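家务与车间杂活的机器人化

家务与车间杂活的机器人化，指用机械臂、移动底盘和机械手完成收拾房间、整理台面、装配、分拣、搬运等日常劳动的尝试。与焊接、喷涂等早已自动化的工序相比，这类劳动的对象杂乱，位置不固定，每次的做法也略有差别，至今仍以人工为主。

概述

工业机器人的工作条件通常由人事先安排好：零件放在夹具里，照明固定，围栏内没有行人。家庭和小型车间不具备这些条件。椅子会被挪动，光线随时间变化，同一类物品有多种尺寸和材质。机器需要先判断眼前是什么，再决定从哪里下手、用多大的力。

扫地机和割草机是较早进入家庭的产品，它们只需在平面上移动，不必抓取物体。带手臂的机器要困难得多，目前多见于实验室、试点住宅和少数仓库。

主要任务

家务方面，常见的研究任务包括收拾餐具、叠衣服、擦桌子、开关柜门和整理沙发。叠衣服一直被视为较难的一项，布料没有固定形状，机器抓起一角后，其余部分的位置很难预测。

车间方面，任务多为上下料、拧螺丝、插接线缆、套袋和目视检查。其中插接线缆对手指的灵活程度要求较高，线缆会弯曲回弹，插头又常有方向要求。

试点情况

曼里克斯（Manríquez）公寓项目在20户住宅中放置了带单臂的移动机器人，任务限于收拾台面和递送小件物品。项目说明列出115种日常用品，机器对硬质、不透明的物品处理较好，对玻璃杯、塑料膜和软包装的失误较多。住户反映最多的问题是速度，一张餐桌人手很快就能收完，机器常要反复确认位置。

瓦恩布里奇（Varnbridge）公司的装配车间采用另一种做法，让机械臂与工人共用一张工作台，机器负责取件和扶持，工人负责对位与紧固。该车间每班处理400件小型部件，安排2名工人巡视，遇到卡件时手动复位。管理方没有因此取消夜班人工，只是调整了岗位。

安迪尔（Undier）是一种多指机械手，用于上述车间的后期试验。它的手指分节，可以弯曲包住物体，维护工作则比两指夹爪繁琐，传动部件需要定期检查。

技术难点

感知是最常被提到的困难。反光、透明和半透明的表面会使深度传感器读数缺失，灯光在光滑表面上形成的亮斑也可能被误认为物体边缘。安装在腕部的小型相机能够靠近目标，减少手臂自身的遮挡，不过近处物体会占去大部分视野，广角镜头还会使直线弯曲，需要经过标定才能用于测量。
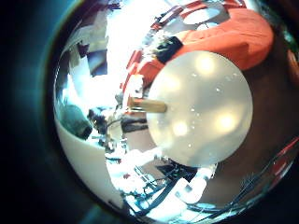
触觉是另一项困难。人在拿起一只碟子时，会根据指尖的滑动随时调整力度。多数机械手缺少密集的触觉传感器，只能依靠电机电流或关节角度间接估算受力。力度偏小，物体容易滑脱；力度偏大，薄壁制品可能受损。

泛化能力同样有限。在一个房间里训练出的动作，换到布局不同的房间后，成功率往往下降。纳勒姆（Nurham）测试场为此设置了可移动的隔墙和多套家具，每年五月更换一次布局，用同一套任务重新测试各家系统。测试记录把完全自主、远程协助和人工接管分开统计，避免混在一起计算。

成本与安全

家用机器的价格除本体外，还包括安装、维护和远程值守。车间可以按班次分摊费用，家庭的使用时间零散，较难收回投入。安全方面，家中有儿童和宠物活动，手臂的速度与力矩通常被限制在较低水平，这也进一步拖慢了作业。

现状

就现有试点而言，机器能够在限定范围内完成部分杂活，尚不能独立承担整户家务。车间中重复程度较高、物品种类较少的工位进展较快，线缆和软质材料的处理仍多由人工完成。

参见：移动操作、多指机械手、人机协作、腕部相机标定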